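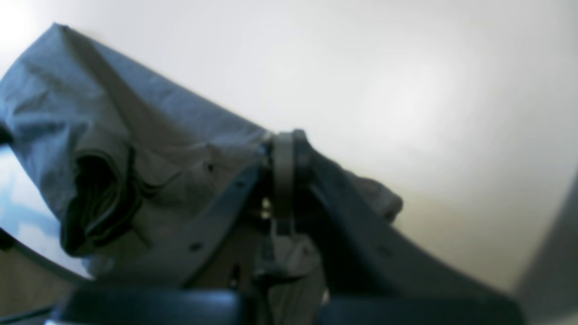 Every town has one thing it refuses to discuss calmly. In Skatomside it's the bus.

There used to be 2 routes. Now there's the 40, which goes from Chávez Square to the hospital by way of everywhere you've ever regretted living.

The timetable says every 20 minutes but the 2 has been folded into it, so you wait for one bus with the patience you once needed for a pair.

The new tickets are through an app called Tuvelel. I have had it since November. It has asked me to confirm my email more often than my mother has asked me if I'm eating.

You buy a ticket, and it starts expiring right then. Not when you board. I have paid for a very nice 40 minutes in a shelter with no roof.

The shelter lost the roof in the spring. The council put up a notice about it. The notice has a little roof.

Over 300 people signed the petition to bring back the old route. The reply thanked us for our "journey."

My neighbor says just drive. My neighbor parks on Zamia Street, where a spot comes up about as often as a comet, and she sits in the car some evenings so she won't lose it.

Anyway, 7 a.m., the 40 came early -- first time all month -- and went straight past me. The driver waved.

I waved back. I don't know why. Next one's in 20 minutes.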